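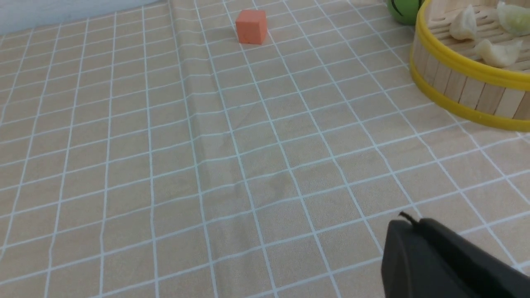 Table chores: a steamer basket with dumplings in it, an orange cube and a creased cloth.

Can a machine do your kitchen chores yet?

Readers of the Sturden kitchen page write in with this one more than any other, so I've gone through the usual jobs one at a time. The short answer is that a few are close, most aren't, and you can get your kitchen ready either way.

Picking up and putting away. Closest of the lot. A hard or springy thing with flat sides, sitting by itself on a table, gives a gripper plenty of room. Trouble starts when things touch each other or lean on a bowl. If you ever try an arm at home, leave a hand's width between items.

Handling soft food. Harder. A dumpling has to be held firmly enough that it doesn't drop and lightly enough that the pleats stay shut. With your own fingers you feel the wrapper start to give and ease off without thinking. A machine needs to be told how hard is too hard, and a thin wrapper doesn't take the same squeeze as a thick one.
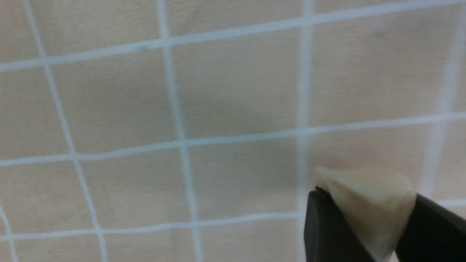
Height matters as well. Let go too high and the bottom flattens or splits. Too low and the filling gets pushed up into the seam. When I load a steamer by hand I hold each one by the sides, just under the pleats, set it down, and only then open my fingers. The same habit would suit a machine. Line the basket with cabbage leaves or paper with holes punched in it, and leave space for the dumplings to swell.

Tablecloths. Not yet, in most homes. Smoothing a crease takes two hands pulling in different directions, and the cloth moves everything standing on it. Clear the table first. For a stubborn fold, mist it with water, pull from the corners and leave it to dry flat.

Washing up bamboo. Do this yourself. Rinse in hot water, brush along the slats, skip the soap, and dry it standing on its side with the lid off. Put away damp, it will grow mold.

Weighing and portioning. Machines have been good at this for years. At home a plain scale does it. For 500 grams of flour, set the bowl on, zero it, and pour slowly at the end.

Svetozár Sýkora wrote from Skenville to ask whether he should hold off remodeling until the arms get better. I wouldn't. Build for the people who cook there now. A clear stretch of counter with good even light will suit you, and it would suit a machine later on.

Next page: getting burnt rice off a pan.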